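Chapter 6
Household Water Use

6.1 Where the Water Goes

The town of Starkow supplies treated water to 2,114 homes. In January, the water department studied meter readings from 376 of them. Toilets, showers, and washing machines made up most of the indoor use. Leaks came next, and many residents did not know they had one.

This chapter explains how a household water meter works, how to read a monthly bill, and how a small leak can raise the cost of both water and sewer service. Students should review the units of volume in Chapter 2 before they begin.
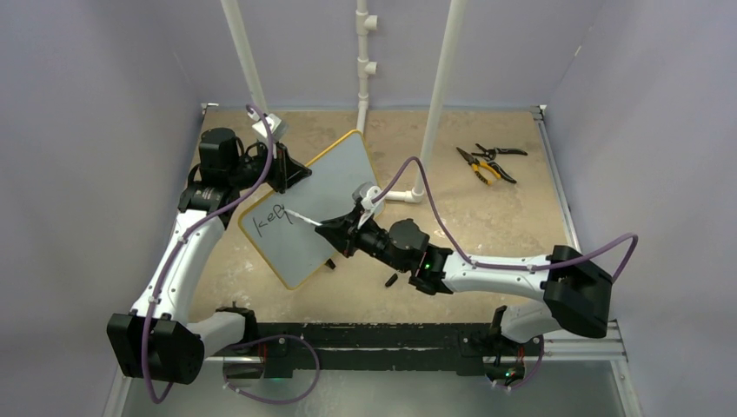

Why do water departments take some readings at night?
Most households use very little water while people are asleep. Steady flow at that hour usually points to a leak in a toilet, a faucet, or an underground pipe.

6.2 Reading the Meter

A meter records the total volume that has passed through it. To find the use for one billing period, subtract the earlier reading from the later one. Section 6.3 applies this method to a bill for 744 cubic feet.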